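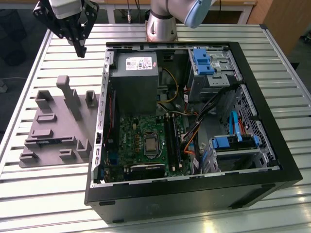 My brother swears the old tower is haunted, and okay, I used to laugh at him. Then on Wednesday it played our grandmother's voicemail at 2 in the morning, with the plug lying on the rug!

So I took the side panel off (you'd have done the same) and talked to it. Nicely! I told it about the rain, and the cat, and the 70 dollars I still owed her.
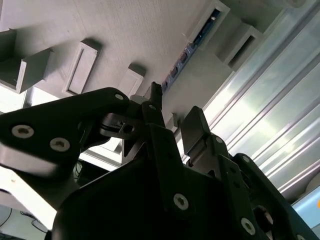 By Rilel Tzanetos

The fan ticked once. Then her voice came out from somewhere near the power supply, cross as ever, and said to keep the money but for heaven's sake feed the cat. I went and fed the cat.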